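Workshop > Bench Automation > Tips

Setting up the Planeck tabletop arm
Grigore Costache

Print this page | E-mail this page

The Planeck kit ships with a two-page quick start that skips most of the bench setup. These notes cover pick-and-place work with light household items, using the stock gripper and the Simura control software.

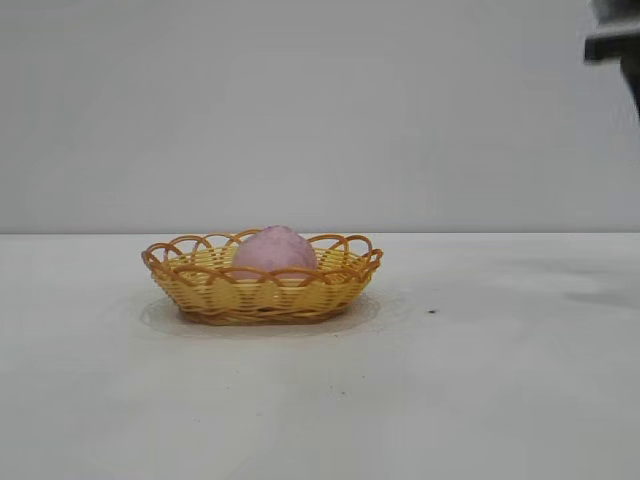 Grip height causes most failed picks with this kit. Measure from the tabletop to the widest part of the item and set the fingers to close there. Containers complicate this. With the pink ball down in the woven basket, the lower half is behind the front wall, and the looped rim stands up around it. Set the approach straight down and add 14 mm of clearance over the highest loop.

Run the first pass at 37 percent speed. Go to 60 percent after three clean cycles — no higher with soft items.
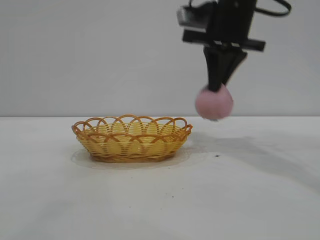
Cable slack should be checked with the arm at full reach and again at its lowest point. Leave enough for the wrist to turn both ways, and clip the rest to the upper link.

Wipe the finger pads with a dry cloth before each session. Draledex sells replacement pads that fit, though the screws are 3 mm longer and need a washer.

The Betancur mounting plate is a paid extra. Buy it if your bench top is thin; a thick top takes the standard clamp.

Print this page | E-mail this page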